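Prevutmont Tenants' Newsletter
September 19, 2022

Getting your floors through the winter

The heat comes on in both buildings next month, and with it the usual calls to the office about gaps, squeaks and dull patches. Most of what goes wrong with a floor between now and spring starts with grit, water or dry air, and most of it can be kept in check with a broom and a doormat.

Start at the door. Salt and sand do more harm than anything else that comes in from the street. Put one mat in the hallway outside your unit and a second one just inside. The inside mat should be long enough that you take two full steps on it. Shake both out once a week, and more often when the walks have been salted. The Ulerix mats we ordered last year have held up well, and 75 more are coming. Sign up at the office if you want one. They are free, one to a household, and come in gray only.

Boots should go on a tray. A cookie sheet with a raised edge works fine if you don't own a boot tray. Empty it before you go to bed. Water that gets under the edge of a mat and stays there will leave a dark ring on a wood floor, and those rings have to be sanded out. We had to do that in four apartments last winter.

For cleaning, sweep or dust-mop first and then use a damp mop. Damp means you can wring it and nothing drips. Please don't use steam mops on the wood floors in the Lu Street building. The finish there was not made for steam, and it turns cloudy. Vinegar is also a poor choice, in spite of what you may have read. Plain water with a small squirt of dish soap is enough for most weeks.

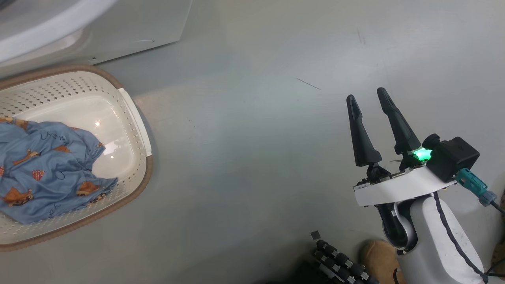

A pale floor behind a gripper with its green light on.

Light floors show dirt sooner than dark ones, and people who have them tend to wash them too often. If yours looks gray a day after mopping, the trouble is usually soap left behind. Go over it once with clean warm water and a fresh mop head, and let it dry before you walk on it. You may need to do this twice if the soap has been building up for a while.

Scuffs from rubber soles come off with a dry tennis ball or a clean pencil eraser. Rub lightly. Don't use scouring powder or the white foam erasers on a shiny finish, as they will leave a flat spot that shows every time the sun hits it.

Felt pads under chair legs should be changed every fall. They pick up sand, and after a year they scratch as badly as bare wood. Pull one off and look at the underside - if it feels rough, change the whole set. The office has bags of 20 for sale at cost. The peel-off kind slips on round legs, so ask for the nail-in kind if your chairs are old.

Now for dry air. Wood shrinks in winter, and a thin gap between boards in January is normal. It will close again by May. Please don't fill these gaps with putty, because the boards swell in spring and push it back out. If a gap is wide enough to take the edge of a nickel, or if a board moves when you step on it, fill out a repair slip and we will come and look. A pan of water near the radiator helps a little. A small humidifier helps more, as long as it sits on a table or shelf and not on the floor.

Tile and vinyl need less care, but check the seam along the bathtub. If the caulk has pulled away, tell us before water gets under it. This is a short job when we catch it early and a long one when we don't.

Two notes on rugs. Pads with a rubber backing can stain vinyl yellow, and the stain does not come out. Use a woven pad instead. Also, lease terms in the Ustau building still call for rugs on most of the floor area in bedrooms and living rooms. Rug pads count toward the noise rule, but only with a rug on top of them.

The floor machine can be borrowed again starting the first week of the month. It is heavy, so bring someone to help you carry it. Return it with the tank empty and the pads rinsed. Sign-up sheets are in both laundry rooms, and repair slips are in the rack beside them. For a leak or standing water, skip the slip and call the office at extension 2272, day or night.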